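Chapter 4
Woven Cloth in the Home

Learning goals
After reading this chapter you should be able to tell a plain weave from a textured one, explain how a weave affects the way cloth absorbs water, and choose a suitable cloth for a given household task.

When the Gallard mill opened in 1853, it made one product: flat white sheeting for local hotels. Textured cloth came later, after the mill bought looms that could lift the warp threads in more varied patterns. Both kinds of cloth are still found in most homes, often in the same drawer.

All woven cloth is made from two sets of threads. The warp runs the length of the loom, and the weft crosses it. In a plain weave, each weft thread passes over one warp thread and under the next. The result is flat and firm.

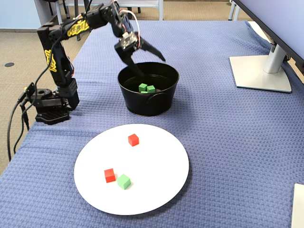
Figure 4.1 Textured blue cloth used as a table covering, with a round metal bucket.

In a waffle weave, some threads pass over several others before going under again. These longer stretches are called floats. They form raised ridges with small hollows between them - the same pattern that gives the weave its name. Cotton waffle cloth takes up water well and dries quickly when hung.

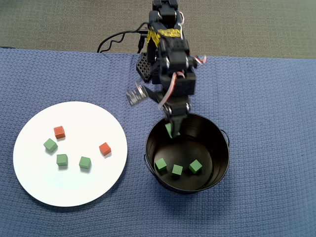
Figure 4.2 Cloth with a waffle-like texture.

Textured cloth also shrinks more than flat cloth. In Section 4.2 you will measure a 30-inch square before and after washing and compare your results with those of Adanech Admasu, who tested 63 samples.

Key terms: warp, weft, float, plain weave, waffle weave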